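Ginden Hall kitchen, walk-through 18/01/2023
Inspected by Boglárka Juhász for the Dondevcombe tenants' group

Marks are P (pass), F (fix) or W (watch). Last year's sheet used smiley faces and I won't be continuing the tradition.

## 1. Exits and lighting

- [x] Back door opens fully. P
- [ ] Exit sign lit. F. It glows with the conviction of a tired firefly.
- [x] Hallway clear to 13 Espinoza Lane side. P

## 2. Electrical

- [x] Test button on safety switch works. P. It also turned off the radio, to general relief.
- [ ] Plometti heater, 2,000 watts, on its own outlet. F. Found sharing a power board with the urn. Please separate them before April.
- [ ] Benchtop appliances. W. Toaster and toaster oven both live on the marble-patterned bench, with a wooden tray for company. Empty the crumbs, and unplug both at lock-up.

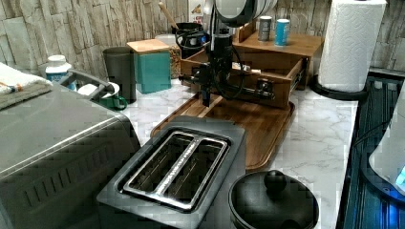
## 3. Fire gear

- [x] Blanket on its hook. P
- [ ] Extinguisher tag current. F. The tag has been through the wash and could say anything.
- [x] Smoke alarm sounds. P. My left ear can confirm.

## 4. Food and water

- [x] Fridge at or under four degrees. P
- [ ] Labels on everything in the fridge. F. "Mine" is not a label.
- [ ] Hot tap. W. Goes from polite to scalding with no stops between.

## 5. Floor and storage

- [ ] Mat by the sink lies flat. F. Curled at one corner, aimed at ankles.
- [x] Nothing heavy above shoulder height. P. The stockpot has finally come down.

Quote for the exit sign and extinguisher is $200. Heater outlet to be priced separately.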